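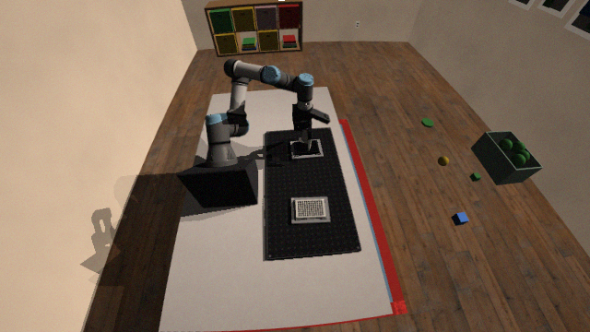

Snowboard club: new rail line and the March jam

The rail line on the lower slope at Drornau is open again, and it has changed enough that regular riders should have a look at it before dropping in. The flat box at the top has gone. In its place there are two short rails set one after the other, with a small lip between them, and the long down rail now finishes a good way further from the fence than it did last season.

Danylo Melnychuk designed the line and spent most of the build on the second lip, which he cut back twice. On the first version riders were landing too deep on the down rail and had no room to set up a spin off the end. The lip is now lower and longer. Speed from the top marker is enough for most people, so there is no need to hike higher for it.

The line is open from 10am until the lift closes. The evening session runs under lights from 6pm and is for members only. Helmets are compulsory at both, and that includes people who are only filming.

The March jam

The spring jam will be held at Drornau in March, with Sulemana as the backup if the snow on the lower slope goes early. The format is the same as last year for the open group: riders get 3 runs each in the first round and the best one counts. The final is a jam, with everyone riding at once for a fixed time and the judges scoring overall impression.

The under-16s will ride the same line as everyone else this time. Last year they had a shorter course off to one side, and several of them asked to be moved over. There will still be a separate ranking for them, but anyone in the group who scores high enough in the first round can take a place in the open final as well.

Stefaniia Kravchuk is the rider most people will be watching. She is 17, has been in the club since she was nine, and came fourth at Surnia in the winter with a clean backside 540 off the last kicker and a frontside boardslide she had only been doing for a month. She missed the final weeks of last season with a sprained wrist. She has been back on rails since the start of winter and says the wrist gives her no trouble except when she is carrying her board.

Her plan for the jam is to keep the first run simple and build from there. "I always want to do the big one straight away and then I sit down on it," she said. "So boardslide, fifty-fifty, something easy off the end. Then I'll see." She is working on a 270 out of the down rail and has landed it in practice, though she would not say whether she will try it in the final.

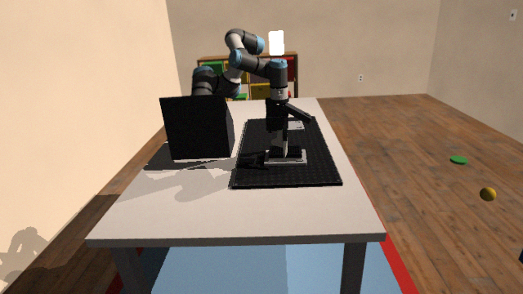
Svyatoslav Semeniuk would like to see the scoring explained before the first round this time, as he came off the hill last year with no idea why a switch run had finished below two regular ones. His view is that difficulty and style should be announced as separate marks. The judges have agreed to read out both after each run, and the sheets will be pinned up in the hut once the first round is over.

Entries

Entry forms are in the hut and need to be handed in before practice closes on the day before the jam. Under-16s need a parent's signature. Last year's entry list reached 107, and the first round ran so late that the final was held in flat light, so riders will be called in smaller heats and anyone who misses a call drops to the end of their heat.

Practice starts at 8.30am and the first heat is at 10am. Bibs can be collected from Miroslava Hrynyshyn at the bottom of the lift. Please hand them back afterwards, as a good many went home in people's jackets last time.

Getting there

The Druvton bus stops at the lower car park and takes boards in the hold. Drivers should use the upper car park, which costs nothing before 9am. The track between the two is icy in the mornings and not suitable for cars without winter tyres.

Lost and found

One left-hand mitten, black, size small, and a pair of goggles with an orange lens have been handed in. Both are behind the desk in the hut. The tuning bench is free for members to use, but bring your own wax.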